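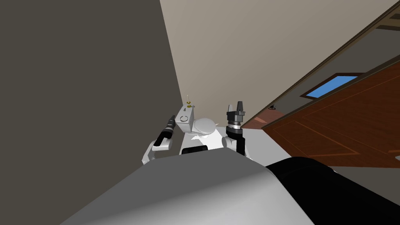 Trusdale asks whether success rates from a simulated bathroom mean anything if the head camera is tilted differently in every episode. Same question from me. I'm reading a paper that trains a two-arm policy entirely in simulation, and the authors randomize the camera roll and pitch a lot. They report 144 evaluation episodes and one average. Is that enough to say the tilt helped?

2 answers

Liapis
Not from one average. You need the same policy trained without the tilt, run on the same episode seeds, and both numbers side by side. Also check how many training seeds they used. If it's 2, the gap between seeds can be bigger than the gap between methods. I reran a setup like this in February and the ranking flipped when I changed the seed — nothing else was different.

I'd split the results by tilt angle too. A policy can do fine near level and fall apart at the steep end, and the average hides it. Plot success against roll. If the line is flat, the randomization is probably doing its job.

Comment from Trusdale: They have the no-tilt run in the appendix, but with fresh seeds.

Liapis: Then it's an unpaired comparison. Still usable, just wider error bars.

Purcombe
just randomize everything, works for me. lighting, textures, camera, door angle. never had a problem on the real arms. 144 sounds like plenty

Comment from Liapis: Plenty for what size of difference though?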